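About Hemmin

Hemmin sells trays. We have sold other things, and there is a cupboard of them if anyone would like to make an offer, but for 14 years it has mostly been trays: shallow ones, with rounded corners and a rim, in plastic, for people who have small parts and would like to know where they are.

The firm began in January, in a unit with no heating, when Lionel Tunstall left a perfectly good job ordering stationery. He had spent a long time watching people assemble switches out of biscuit tins, margarine tubs and, in one works, the lid of a chest freezer. He thought they deserved better. He also thought they would pay for it, and on that point he was a little early.

Our first tray was called the Jumlow. It had square corners, and every washer that went into one of them stayed there until somebody fetched a screwdriver. We sold 13. The second Jumlow had round corners and no rim worth mentioning, so the washers came out very nicely, usually on to the floor. The one we sell today has both the corners and the rim, and took longer to arrive at than we like to tell customers.

People ask why yellow. Small dark parts show up on it, and a yellow tray is hard to lose on a grey bench. Lionel wanted beige. He was outvoted by Dorothy Ashworth, who was the only other person working here.
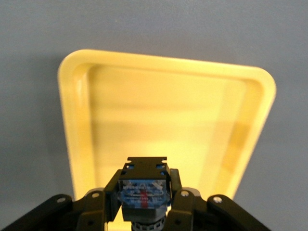 Dorothy would like it recorded that she never voted on anything, that she simply ordered the yellow while Lionel was at the dentist, and that the beige would have looked like a hospital.

Dorothy still does the ordering. She also runs the packing bench, answers the telephone and decides which of Lionel's ideas are to be written down. The partitioned tray was hers. So was the decision to stop making the partitioned tray, after a customer in the lighting trade pointed out that all his parts were slightly bigger than all our partitions.

What goes in the trays is up to you, and we have given up guessing. Push buttons are common, as are terminals, springs and fuses. One school bought a stack for its science cupboard and wrote back to say they were excellent for seedlings. We had no answer to that, but we put it in the brochure.

A word on method, as we are asked to talk about it more often than you would expect. Have one tray for parts waiting and another for parts done. Keep them on opposite sides of the bench with a clear space between. Put in only what you need for the job in hand, and don't rest your tea in either.

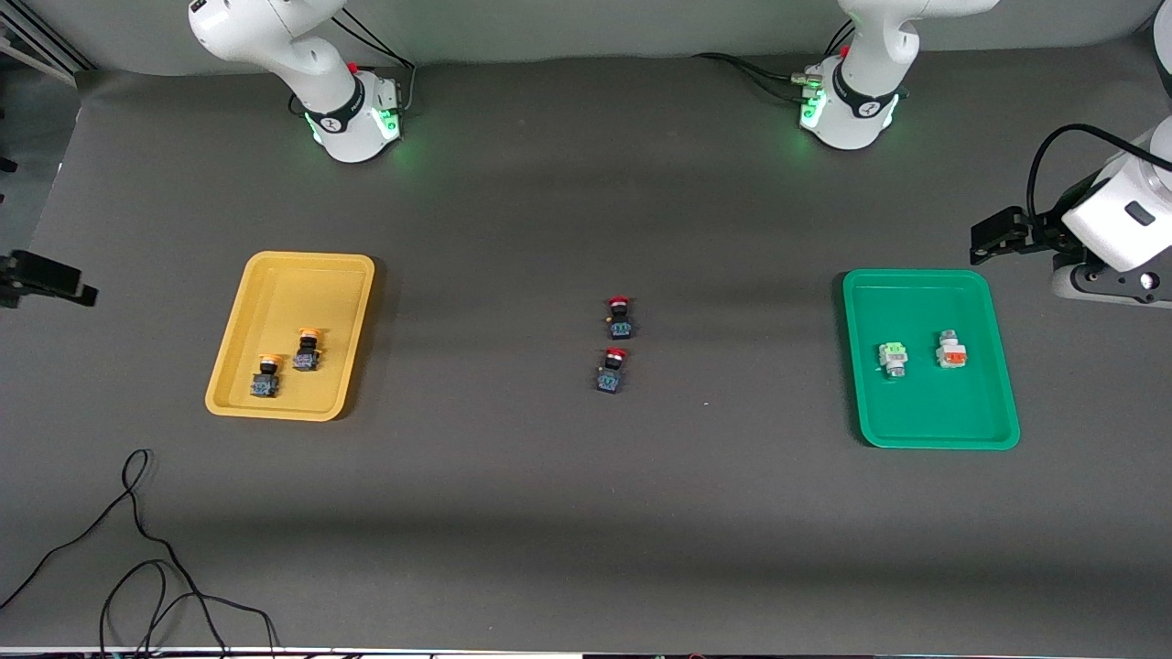

It doesn't matter which side is which, provided everyone on the bench agrees. We once visited a firm where the early shift worked left to right and the late shift worked right to left, and between them they had been putting the same parts together and taking them apart for the best part of a fortnight.

We are still small. There is a catalogue, which runs to four pages if you count the map. Samples are free and we don't chase them up, though Dorothy does remember.

Hemmin Trays, Unit 14. Telephone extension 662 (ask for Dorothy). Copyright Hemmin. Page last changed Aug 30, 2018. Back to top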